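Brendeck sheet-metal bin, gray, sloped sides
Reviewed 6 Dec 2025

I bought two of these in April, one for the workbench and one for the odds and ends that collect near the back door. They came from Ellthorpe, packed flat against each other with a sheet of paper between them. Nothing was bent.

The walls slope in toward the floor, so small items end up in the middle where you can reach them. The rim is wide enough to grip with gloves on. Mine holds a mix of things most days and I rarely have to dig. 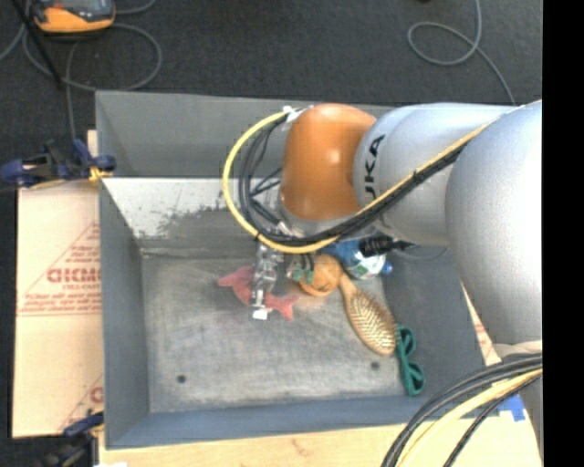 Stuffed toy, hairbrush and teal-green safety glasses in the gray bin.

The finish is the weak point. The inner walls pick up dark smudges and scuffs quickly – a damp cloth takes off some of them, but not all. The metal is also loud when you drop anything hard into it. I cut a felt liner for the one indoors and that helped.

I had a Retato plastic tub before this and it cracked at a corner after around 9 months. The Brendeck weighs more and costs more, but neither of mine has dented so far.

Four stars out of five. I would buy it again for a workshop. For a kid's room I would look for something quieter.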